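Pegging the Lelon: worth it?

Hanne_H
Evening all. My cousin Eusebio swears Vallejo should peg its currency to its bigger neighbour's and stop fretting — I'm not so sure, bless him.

drurnero_dad
He's right, you know. Prices held steady for nine years under the old peg.

Hanne_H
Until the reserves ran out, dear!
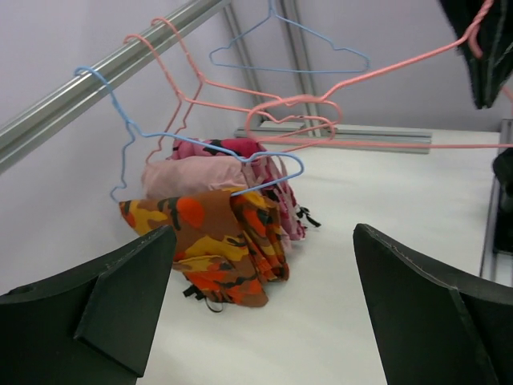 sinthorpe_sal
A weak currency helps exporters, but only if they aren't buying everything in. Take that orange and brown camouflage piece, folded up with the black strap dangling: if the cloth's imported, the saving soon goes.

drurnero_dad
Fair, but I'd still peg it.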